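Paper bag failures at the handle patch: paper weight or glue?
Packaging and Shipping > Retail bags

fuad_t
Posted 9:40 am

We run a small bulk foods store and switched to unprinted kraft bags with twisted paper handles in September. Supplier is Haditow, case of 300. Listed load is up to 12 kg. Failures are at the reinforcement patch inside the rim. The patch peels off the wall and takes one end of the handle with it. The cord itself has not snapped on any bag I kept. Typical load is glass jars plus dry goods, well below the listed number.

Haditow says the paper is fine and that our stockroom is too humid. Hygrometer reads 76 percent in the afternoon. I want to know whether heavier paper would help or whether this is a glue problem.

Same style of bag, for reference:

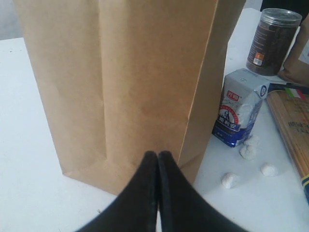 nikola_gashi
Posted 10:15 am

Glue. If the paper were weak you would see the wall tear below the patch and fibers pulled out along the tear. A patch that lifts off clean means the bond let go first. Heavier paper does nothing for that and costs more per case.

Ask them which adhesive is on the patch. Starch-based glues lose strength in damp air. PVA holds better but also softens if the bags sit in it long enough.

hwyoo
Posted 10:52 am

I don't agree that paper weight does nothing. A stiffer wall bends less at the rim, so the patch is loaded mostly in shear. A thin wall folds inward when the bag is lifted and the bottom edge of the patch goes into peel. Glue joints are much weaker in peel than in shear. Same adhesive, different result.

Also check what the listed load means. Some sellers quote a static hang test with the weight spread flat across the base. A person walking with the bag adds a bounce on every step.

nikola_gashi
Posted 11:08 am

Fine on peel versus shear. I still say fix the glue before paying for paper. At 76 percent the paper has taken up moisture too, so the heavier stock will be softer than its data sheet says.

suha.d
Posted 11:30 am

We ship and sell in the same kind of bag and went through this with two suppliers. Notes from our side.

Load order matters more than I expected. Jars go in first, upright, centered on the base, and soft packs fill the gaps. If a jar leans on one long wall, that side's handle takes most of the weight. Wrapping the glass stops the knocking but makes each jar wider, so check that the gusset still opens flat. 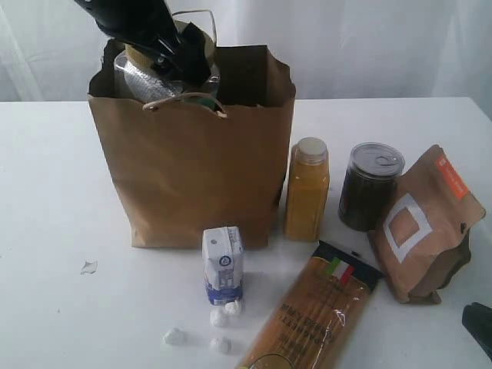

We also stopped lifting full bags off the counter by one handle. Both handles together, or a hand under the base. Failures at the register dropped off after that and we had not changed the bag.

For storage, keep the cases sealed in their plastic liner until needed. We open one case at a time and keep it off the concrete floor.

fuad_t
Posted 12:05 pm

Our cases are all open and stacked on concrete. I can change that today.

Pulled one failed bag apart. The glue is in dots, with bare paper between them. There is fiber stuck to a few of the dots and none on the rest.

ashok.kashyap
Posted 12:44 pm

Dots with no fiber on them did not wet out. Either the glue was too cold or there was not enough pressure on the patch. That comes from the bag machine and has little to do with your stockroom. Send Haditow the lot number and a photo of the dots.

You can run a crude test yourself. Hang the bag by both handles from a broom handle, add weight in steps, wait a few minutes at each step, and write down what lets go first. Keep the weight over the middle of the base. 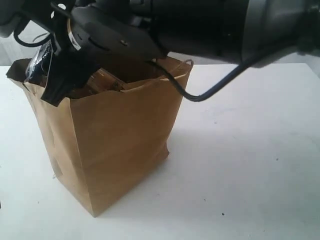

Do four bags from the open stack and four from a sealed case if you can get one. If both sets fail at the patch at similar loads, humidity is a side issue. If the sealed ones hold clearly more, Haditow has a point.

hwyoo
Posted 1:20 pm

Leave both sets in the same room overnight and you lose the difference. Test the sealed ones right after opening.

We moved to Bimer for the heavier stock. Full-coverage patch, no dots. Minimum order is 3000, so it may not suit a single store.

fuad_t
Posted 1:33 pm

3000 is more than I can store dry. I will do the hang test first and post the loads. Lot number has gone to Haditow.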